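About Wornis Walks & Journeys

Welcome, and thank you for stopping by to find out who we are! If you have landed on this page, you are probably in that happy stage of planning where there are fourteen tabs open and a cold cup of coffee next to the keyboard. We know that stage very well. We have been helping people through it for years now, and we still get a little thrill every time somebody writes to us and says they have always wanted to see Lisbon, or Palermo, or the old harbor towns of the Dutch coast, and would we mind helping them figure out where to start.

Wornis is a small travel company that plans and leads walking trips in historic European cities. We keep our groups small, we walk at a pace that lets you look up at the buildings, and we stop for lunch (a proper lunch, sitting down, with bread on the table).

How it started

The company was founded by Teun De Bruijn, who grew up in a family that could not pass an old church without going in. Teun's parents took the children everywhere by train, usually with too much luggage and a guidebook that was already out of date, and he has often said that the wrong turns are what he remembers best. After college he worked for a while behind the counter of a travel agency called Van den Broek, selling beach packages. He liked the customers very much. What he noticed, though, was how many of them came back in the fall and told him all about the one afternoon they had spent wandering around some old town, and hardly anything about the beach.

So he started taking people on walks. The first trip was a long weekend in Ghent with 2 retired schoolteachers and a cousin who came along to make up the numbers. It rained the whole time. They ate waffles under an awning for the better part of a morning while Teun told them everything he knew about the cloth trade, and at the end of it both teachers asked where he was going next. One of them still travels with us, and she will tell you the rain was worse than he says.

That first year the whole business was run from Teun's kitchen table, with the reservations in a blue notebook and the train tickets in a biscuit tin. We have a real office these days, and a real reservation system called Canona that does what the notebook used to do. The notebook is on a shelf by the door, and new colleagues are made to read the Ghent pages on their first morning.
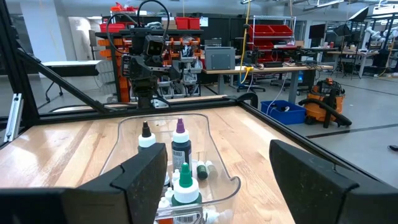 What a trip with us is like

We currently offer 24 different itineraries, most of them between five and nine days long. Every one of them was walked by our own people before it went on the website, and we walk them again each winter to see what has changed. Cafes close, museums put up scaffolding, a staircase that used to be open to the public suddenly has a gate across it. We would much rather find that out ourselves in December than have you find it out in May!

Mornings are for the big sights, when the light is good and the lines are short. We usually set off at 8:30, which sounds early on paper and feels just fine once you have had breakfast. After lunch the afternoon is quieter – a neighborhood walk, a small museum, a cloister or a garden, or a few hours entirely to yourself if you would like to shop or write postcards or take a nap. Evenings are up to you. There is always a table booked for anyone who wants company, and you do not have to decide until late afternoon.

Our hotels are family-run wherever we can manage it. They are clean and comfortable and in the old center, so that you can walk out of the front door straight into the part of town you came to see. Some have elevators and some have very handsome stairs. We tell you which is which before you book, and if stairs are a trouble to you, please say so and we will find you a room low down.

The people you will meet

Our guides live in the places they show you. They are former teachers, archivists, a stonemason, a retired ferry captain, and several people who studied something very specific (one of them wrote 858 pages on medieval drainage, and is much better company at dinner than that makes her sound). They know which bakery is worth crossing the river for, and they know when to stop talking and let you look at a painting.

Back at the office we have a small planning team who answer the phone and read every email. If you call, you will get a person. That person may put you on hold to go and ask Teun about trains, as he likes to be asked about trains.

Where we go

Our longest-running trips are in Belgium, the Netherlands, Portugal and Sicily. More recently we have added northern Spain and the towns of the Adriatic coast, and we are working on a winter program with our partners at Garer, who look after our rail bookings and have saved many a connection. More than 1308 travelers have come along with us so far, and a good number of them have come back for a second trip or a fifth.

Getting in touch

If you would like to talk something over, please call or write, even if your plans are still only half an idea. Tell us where you have been and loved, how far you like to walk in a day, and whether anyone in your party has strong feelings about seafood. We can also put you in contact with past travelers who are glad to chat about the trip they took.

The office is open from 9:00 to 5:00, and we close for lunch between noon and one.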